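Thread on standby power in small chargers, for anyone still paying for plugs that do nothing.

1/ A wall charger with no load still draws current. The controller chip has to stay awake to hold the output voltage, and the bleed resistors across the input filter take a little more.

2/ Modern units are good at this. The old transformer bricks are not. My Skivham brick from the last apartment draws 2 watts with nothing attached, day and night.

3/ Left in all year, that one brick uses between 17 and 18 kWh. A current switching charger of the same output uses a small fraction of that.

4/ Cheap plug-in meters are poor below 3 watts. Power factor at no load is awful and many of them round to zero. If yours reads 0.0, it has told you very little.

5/ Packaging sometimes carries the input rating. That is the maximum draw, used for sizing the circuit. It says nothing about idle draw.

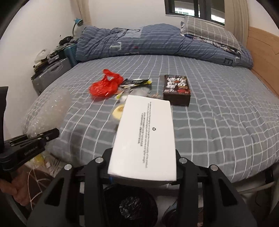 Small print in English and Chinese, recycling mark beside it.

6/ No-load power is usually in the datasheet, in milliwatts, under efficiency. Vematach publishes it. Sandolia does not, and support took 9 days to tell me they don't have it.

7/ A switched power strip fixes the whole question for one desk. Check that the strip's own indicator is on the switched side. Mine was wired ahead of the switch.

8/ Next on the bench, Tuesday evening: a router supply that runs warm at idle.

Filed under: Home Energy, Electronics
700 likes · 9 reposts

Comments
wattlog: Same result on my old brick. Replaced it in February.
Ó Néill: Does the strip need surge protection for this?
dcoffset: 4/ explains a lot about my meter.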